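Mandura work table from Clekano: review

2020-10-29
By Nyokabi Urio

Print this page | E-mail this to a friend

Large tables are hard to buy well. Dining tables look right in the shop but are the wrong height to work at, and proper benches are made for garages and look it. The Mandura is sold as a work table, full stop, and after using one for most of a year I think that's a fair description. It has faults, and one of them annoyed me enough that I nearly sent it back.

I bought the largest size, which is 2,000 mm long and 1,000 mm deep. The top stands 709 mm from the floor. There is a shorter version with the same depth, and a narrow one meant to go against a wall. All of them come in brown or a pale grey. I took the brown.

Delivery and assembly

It arrives in two packages, the top in one and everything else in the other. The top is heavy. Two people can get it through a normal front door, but ours has a tight turn at the bottom of the stairs and we had to take the door off its hinges. Measure first if you live in a terrace. Clekano's delivery people will only bring it as far as the doorstep unless you pay extra, and this is mentioned quite late in the order form.

The legs bolt on with a key that comes in the box. The instructions are drawings with no words, and the drawing for the cross rail is upside down compared with the others. I fitted the rail the wrong way round and had to undo it. Apart from that there were no difficulties. All the holes lined up and I had bolts left over at the end, which the leaflet says are spares.
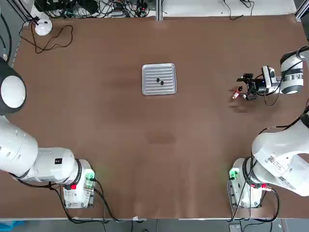
The feet are adjustable by turning them, but only with the weight off. If your floor slopes, work out which corner is low before you put anything on the table, or you will be emptying it again. I used a spirit level and went round the 4 corners twice. It hasn't needed doing since.

Height

I am of average height and 709 mm suits me for sitting. Standing up it is too low for anything that takes more than a few minutes. I cut out fabric on it and my back knows by the end of the afternoon. Clekano sells a set of leg extensions, and I would order them with the table if you mostly work on your feet. They have to go on before the cross rail, so adding them later means taking half of it apart.

The Hater, which was the other table I looked at, has height adjustment built in. I tried one at a friend's house. It goes up and down easily enough but it rocks when raised, and I gave up the idea after trying to write on it. The Mandura doesn't rock. You can lean on a corner with your full weight and the opposite one stays where it is.

Using it

What I wanted was somewhere to leave a job half done and start another one beside it, and a metre of depth gives you that. A length of curtain fabric lies flat on it. So does a full-size road map, or a chest of drawers' worth of contents while you repair the runners. I can just reach the middle from one side. Shorter people will find themselves walking round, so try to place it with space on both long sides if the room allows.

The edges are slightly rounded and comfortable on the forearms. Clamps grip it well, although you need ones with a deep throat to get past the rail underneath. My small clamps were no use on the long sides and I bought two larger ones.

There are no drawers and nowhere to fix any. There's no cable hole either. I have seen people drill their own, but the guarantee is plain about that and I left mine alone.

Noise is worth a mention. Put anything hard down on this top and you hear it, as the top is one large flat surface with nothing under it. A piece of felt under a sewing machine helps a good deal.
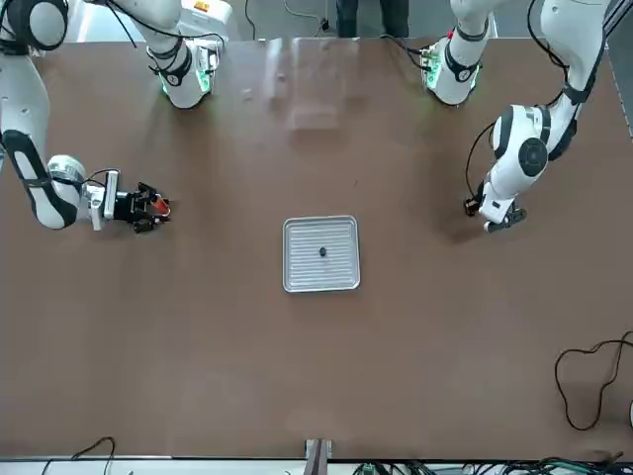 Marks and cleaning

My main complaint is with the finish. It is matt, which is good under a lamp, but it holds on to greasy marks. Plain water does nothing for them. Washing-up liquid on a well wrung cloth takes most of them off, and then you have to go over it again with clean water or you swap one mark for another. The card in the box says to use a neutral soap and doesn't say which.

I rang Clekano in the first month and was told the marks would become less noticeable with age. They have, a little. The grey top might hide them better, though I haven't lived with one.

Scratches have been less of a problem than I expected. A dropped pair of shears left a small dent near one end that I can feel but have to look for. 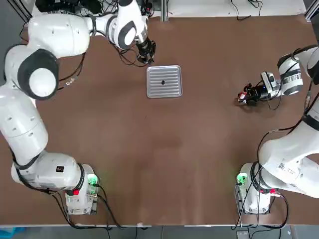 The brown finish, with faint darker smudges near the middle.

Compared with the others

The Hater is the better choice if two people of different heights will share it and neither needs to press hard on it. The Kļaviņa is the nicest of the three to look at and the edges are beautifully done, but it stops well short of the Mandura in length and costs more. I also found the Kļaviņa's legs set too far in for comfort at the ends. If you only need to sit on the long sides that won't matter to you.

Should you buy one?

Yes, if you have the room and want a big, steady surface for ordinary jobs. Order the leg extensions at the same time if you stand to work. If marks on furniture bother you, ask for a sample of the finish and put a thumb on it before you decide. The samples are free and mine came in October, long after the table did, so allow plenty of time.

Contact us | Copyright Nyokabi Urio, all rights reserved | Back to top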